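Okel Night Sets: README

Thanks for stopping by! Okel Night Sets is a listing of DJ sets and small live shows played in the bars, back gardens and community halls of Okel, with a note for each one on who was billed, how the night was advertised and what it cost to get in. It grew out of a box of flyers and a very messy spreadsheet, and we've tried to keep the friendly parts of both.

Last updated: 13 May 2018
Rows: 2314
Files: 2

What's inside

sets.csv has one row per set. If a DJ played twice in a night, you'll find two rows (we went back and forth on this for ages, and we're still open to being talked out of it).
venues.csv has one row per venue, 27 in all, with the old names kept next to the new ones. The Rovaro changed its name and then changed it back, so please join on venue_id and leave the name column alone.

Columns in sets.csv

set_id – a plain number, never reused
venue_id – matches venues.csv
billed_name – spelled the way the flyer spelled it, odd capitals and all
night_type – open, ladies, members or private
door_price – in local money, blank if we couldn't find it
source – flyer, radio listing or word of mouth

Where it came from

Most rows come from paper flyers, typed in by hand over a good many evenings. The radio listings were read out on the Grileneo late show, and we wrote them down as best we could, so expect some creative spelling. For 22 sets at the Hagedorn we have only word of mouth, and you may want to drop those if you're working on prices.

Known gaps

Private parties are thin on the ground here, and they were often where new women DJs got their first proper slot – so please don't use these rows to say how many were playing. Start times are missing too. Flyers were hopeful about those anyway.

Using it

Free for study, radio, writing and plain curiosity. A mention of Okel Night Sets is lovely if you have room for it. Corrections are very welcome, old flyers even more so!

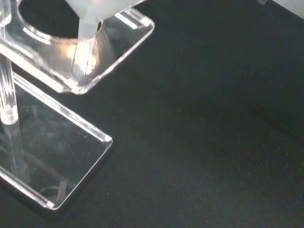
Clear acrylic stand on a dark surface.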